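Zundine Floor Cleaner Concentrate: Does It Earn Its Price?

I have bought a lot of floor cleaner over the years, and most of it does what a capful of dish soap in a bucket does, with a nicer smell. So when Zundine started promising a "no-rinse, no-haze finish on any sealed floor," I rolled my eyes and ordered a bottle anyway. It cost me $19 plus shipping. The label says it makes up to 119 buckets, a number I would treat with suspicion. It assumes you measure with the little line inside the cap, and that line is very hard to see under a kitchen light.

Mixing is simple enough. One cap goes into a bucket of warm water and you mop as usual. The cap drips down the side of the bottle every time you pour, so the bottle now lives on a saucer. For this kind of money I expected a spout.

On everyday dirt it was fine. Dried coffee came up in one pass, and so did the gray path that forms between the back door and the sink. Grease near the stove needed a second go, same as with the Brestico cleaner I had been using before, and Brestico costs less and comes in a bigger jug.

The haze claim is where I got picky. On a pale floor you can get away with a lot, as any film tends to disappear into the color. You have to get down low and look across it toward a window, which I did more often than I'd like to admit.

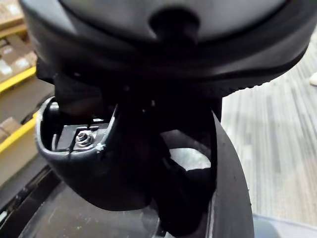
What about the haze?

Mixed at the recommended strength, it left a faint film in my hallway. I could feel it in socks before I could see it. At half strength the film went away and the floor looked just as clean, so either the instructions are generous or somebody would like me to run out faster. I'd start at half a cap and only go up if the mop water stays suspiciously clear.

The smell

They call it "linen and cedar." I get hotel lobby. It hung around for about 2 hours with the windows shut – longer in January, when I wasn't going to open them. There is no unscented version that I could find, and that alone will rule it out for some households.

Who should buy it

If you already like Zundine's other products and catch this one on sale, you won't be upset. It cleans, it dries quickly, and the bottle does last. But "no haze" is only true if you ignore the directions, and the cap is plain bad.

I'm finishing the bottle and then going back to Brestico.

Rating: 2 out of 5. I'd add a point for a better cap.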